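Textiles and Laundry Care – Unit 5 handout
Folding soft items with closures
Instructor: Rochelle Hutchins

Read this before the December practical. You will fold in pairs, and each pair should bring two items from home: one flat (a towel or pillowcase) and one with a zipper, button or snap. Thin khaki pants are fine. Please don't bring knits; those are in the next unit.

1. Getting started

Clear the table first and wipe it with a dry cloth. Grit on the surface will mark light-colored fabric, and tan and khaki show it more than most people expect.

Look the item over before you fold anything. Find the closures, find the long seams and check the care label. Close every zipper all the way. An open zipper lets the two sides shift against each other, and the edges won't line up however careful you are. Buttons can stay open during the first fold but should be closed by the second.

If the fabric is twisted along the zipper, don't pull on the slider. Hold the fabric near one end, lift, and let the rest hang until it untwists. Heavy cotton may need a light shake as well.
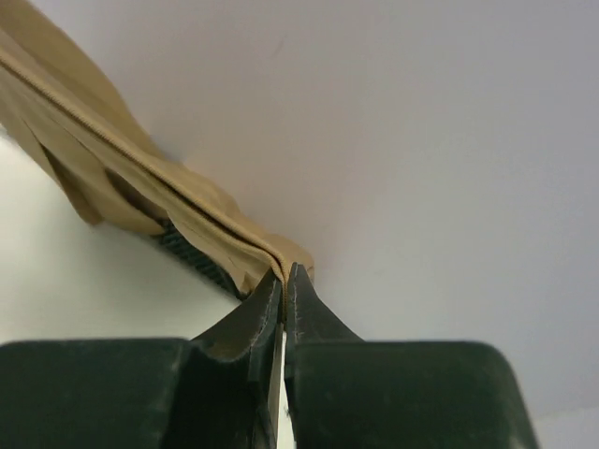
Zipper closed, tan fabric still in folds.

2. Flattening

Lay the item down with the closure facing up. Work from the center out with the flat of your hand. Fingertips leave small ridges in woven cotton, and you will only have to smooth those out again.

A certain amount of wrinkling is normal. We are not ironing in this unit. What you want is for the layers underneath to lie flat, so lift each side once and check for fabric doubled under. This is the step that gets skipped in the practical, and I take off 3 points for it. 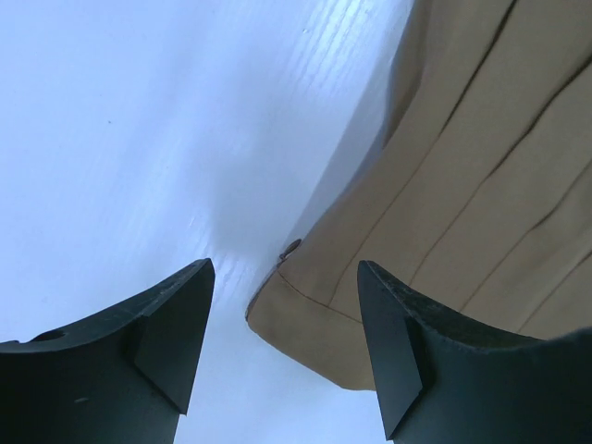
Should the item be folded while it is still a little damp?
Wait until it is fully dry. Damp cotton folds easily, but the creases set hard as it dries and the inside layers can start to smell after a day or two in a drawer.

3. The folds

For most items in this unit, use the Kivach fold, as in the course reader:

Fold in half lengthwise, closure on the outside.
Bring the far end toward you to the one-third mark.
Bring the near end over it.
Turn the whole thing over and press once with both hands.

Keep the edges parallel. If a corner sticks out after the second fold, open it back up to that step and redo it. Tucking the corner in hides it for the moment – it will still be there when someone takes the item off the shelf.

Place the basket at the back left of the table, within reach but clear of the fabric. Left-handed students may move it to the right. Finished items go in with the last folded edge facing up.

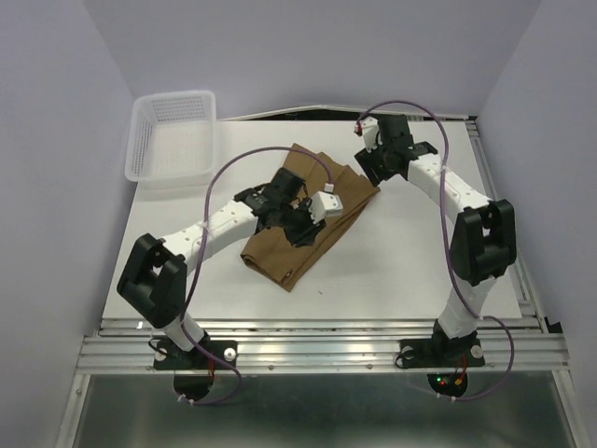 Brown cloth with layered, uneven edges; empty basket at the upper left of the table.

4. Bunching and how to undo it

Thin woven fabric bunches when it is picked up from a single point. The folds spread out from your hand like a fan and the weight falls to the sides. To avoid this, pick up at two points along the same edge, a forearm's length apart. 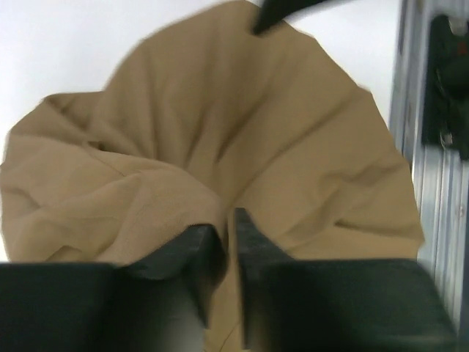
If it does bunch, put it down and start from a seam. Follow the seam with one hand until you come to a corner or hem, then hold that spot and draw the rest away with the other hand. Going by seams is quicker than hunting for corners, especially with pants and zippered covers, where the corners are hard to tell apart.

5. Notes for the practical

Tables are assigned in the Histton room; Bevan is being used for ironing. You have around 15 minutes per pair. The practical is worth 200 points, split evenly between the flat item and the item with a closure.

Reading: Imden workbook, the chapter on woven cotton. Skip the part on starch.

Hand in the care label worksheet at the start, with both names on it.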